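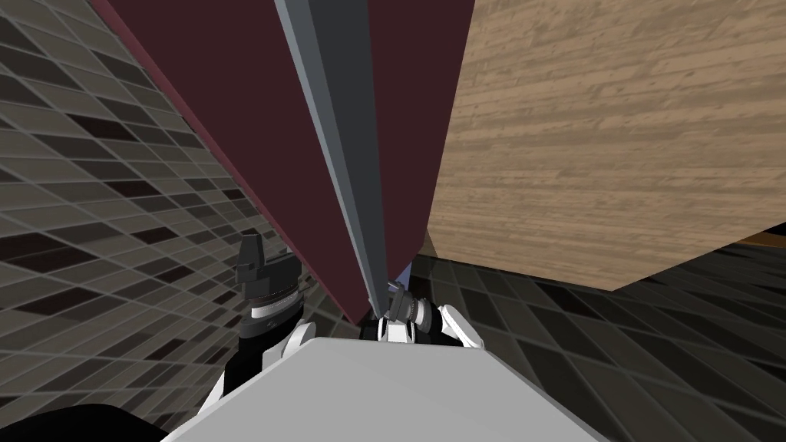
Forum > Pay, Benefits and Retention

Thread: Retention bonus vs. base adjustment for mid-level staff

feltonpayroll
We have a group of 15 analysts at the Felton office, all past two years of service. Finance will fund one of two options: a one-time retention bonus paid after 12 months, or a 4 percent base adjustment effective in January. Management prefers the bonus. Has anyone compared the two on resignations?

mchambers_hr
Bonus, with a clawback. A base increase compounds, and you can't take it back if the budget shrinks.

Jhonatan Chambi
I disagree. At Jetthorpe we paid a 12-month retention bonus and resignations clustered in the month after payout. The cost was deferred and then we paid for recruiting on top of it. Check where your base sits against market before choosing. If it is under the midpoint, a bonus does not close the gap.

mchambers_hr
That is a payout schedule problem. Split it into quarterly payments and there is no single date to leave on.

Jhonatan Chambi
Quarterly payments of $500 were our second attempt. After tax withholding, people treated it as noise. Two of them asked payroll what the deposit was for.

gridline
What do the exit interviews say? You are all assuming pay is the driver. We use the Furtado survey and the top item for mid-level staff was no defined next grade. Pay was third.

feltonpayroll
Exit interviews list "career growth" most often, but everyone who left also got a raise at the new employer. I don't put much weight on the stated reason.

gridline
Fair, but a new job nearly always comes with a raise. That doesn't make it the cause.

tk_comp
Check overtime status too. If any of the 15 are nonexempt, a promised retention bonus generally goes into the regular rate for overtime. Base adjustments are simpler to administer. Our system (Dramalano) does not do the recalculation automatically — we run it by hand.

feltonpayroll
Four are nonexempt. I had not included that in the cost model. I'll rerun it and compare both options against our salary bands before the Wednesday meeting.

mchambers_hr
Still the bonus, for the exempt group at least.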